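Swapping the drives in our old file server, a thread. Posting as I go so I have my own notes for next time.
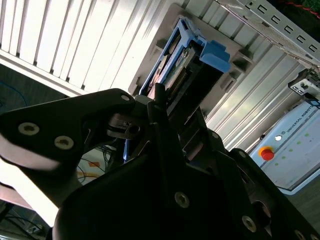 One of the blue caddies, at the bay.

1/ Background. We keep a secondhand rack server for backups at the Tinbridge shop. It holds the scans, the invoices and a lot of product photos nobody has opened in years. It was 70 percent full when we bought it and it has not gone down.

2/ I ordered replacement drives from Barbosa, 59 dollars each, refurbished. They came in antistatic bags with no caddies. That's normal. You reuse the ones you have, so don't throw out the old ones.

3/ The caddies are blue plastic and wrap around the drive. There's a bright blue latch tab on the end. On ours you press the tab in until it clicks, then pull straight. If it feels stuck, push the caddy back in and start over.

4/ Before pulling anything I wrote the bay number on masking tape and stuck one piece on each caddy. Last time I skipped this and lost a whole evening working out which drive had been where.

5/ Put the tape on the plastic. Keep it off the label on the drive, you will want to read that serial number later. Keep it off the green board too.

6/ Speaking of the board, there's a row of gold-colored connector pins on it. Hold the caddy by its sides and don't touch those. I set each one down on a folded antistatic bag with the pins facing up.

7/ The bay panel is beige and has rectangular notches in it. I used to think the notches were just for looks. On this model they are what keeps the caddy straight going in. If a corner catches on a notch, the caddy will sit crooked and the latch won't close.

8/ Dust. The light gray chassis has long ventilation ribs and they hold on to everything. I did the ribs with a dry paintbrush first and then the vacuum hose. Don't use the vacuum near the open bays.

9/ Found one stripped screw on an old caddy. Put a wide rubber band between the screwdriver and the screw head and it came out on the second try. The replacement came from the coffee can of leftover laptop screws.

10/ Order of work, for anyone doing the same job: full backup to an outside disk, check that the backup opens, swap one drive, wait for the rebuild, swap the next. Do not pull two at once. I don't care how sure you are.

11/ The rebuild on the first drive took 329 minutes. I had planned on a lot less. If you have a store to open in the morning, start the night before.

12/ Somebody asked if you can use the machine while it rebuilds. Ours lets you. It's slow. I opened one folder of invoices to check and then left it alone.

13/ Somebody else asked why not just buy a new box. Price, mainly. Also this one fits the rack we already have, and the rails are a pain to change. I would have to empty the whole shelf above it.

14/ Update on the second drive. It went in fine but wasn't seen. Pulled it, wiped nothing, changed nothing, pushed it back until the latch closed all the way. Then it showed up. I think I hadn't seated it properly.

15/ What I used: small Phillips screwdriver, masking tape, marker, paintbrush, a flashlight, one rubber band. The flashlight matters more than you'd think for reading bay numbers.

16/ The old drives are in a shoebox marked DO NOT REUSE. They go to the recycling place in Hastilbridge at the end of April. They'll drill them while you wait if you ask at the counter.

17/ There are 3 bays left to do. I'll add to this thread when the next rebuild finishes.

Recent from this account
Label tape that comes off clean and label tape that doesn't
Nomness soup cups, the whole case, tried at my desk
Moving the backup shelf away from the radiator
Reading a drive serial number without taking the drive out
Parking at the Hastilbridge recycling place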